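Recalibrating the right wrist after a finger swap

I spent most of a morning in March putting new fingers on the right arm of our two-arm sorting station and getting it to agree with its own wrist camera again. I am writing down the order I did it in, mostly so I stop having to work it out from scratch.

The station sorts snack bars into plastic bins. We call it Fleury, after the name on the crate the table came in. The left arm had been fine for weeks. The right one had started letting go of bars halfway to the bin, and when I took the fingers off, the pads had gone shiny and one mounting hole had stretched into an oval. There was no point in tightening that again.

Power off first, at the wall. I hold the arm by the forearm while I do it, because without power it sinks, and it has landed on the table once already. Then two screws per finger. The old ones came out easily, which says something about how tight they were. I used to put the new screws in dry, but this time they got a small dab of the blue threadlocker, and I left it alone for 25 minutes while I answered mail.

With the power back on, I closed the gripper slowly with nothing in it and set that as zero. Last time I did this with a bar still between the fingers and spent an hour wondering why it could never close all the way. After that I opened it to the stop and saved the value. Ours came out at 700 counts of travel, a little less than before. The new fingers are thicker at the base, so I expected that.

The camera took longer. Its bracket sits close to the finger screws and it is very easy to lean on it with the hex key. I had leaned on it. Botond Szűcs, who wrote most of the alignment script, has me move the arm through 12 poses over a printed target and look at the error at the end. The first run was bad enough that I loosened the bracket, squared it up by eye and started over. The second run was fine.

Then cables. I go through the full reach of each arm by hand and watch the loops at the wrist. They need slack, but if they hang too low they catch on the rim of a bin. I moved one tie on the right arm back toward the elbow.

The last part is sorting actual bars. I start with one arm at a time at low speed, then both. The clear bin is the one I pay attention to – its edges are hard to pick out on camera, and that is where a badly aligned wrist shows up. I had one bump on the rim, lowered the speed for the approach, and did the rest of the batch without touching it.

Still on the list: spare pads from Ikberg, and a proper torque driver so I can stop guessing. I also want to write the travel value on a piece of tape and stick it to the base, next to the old one.

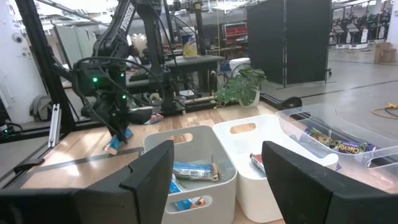 From the right wrist camera, with the left arm over a bar and the bins to the right.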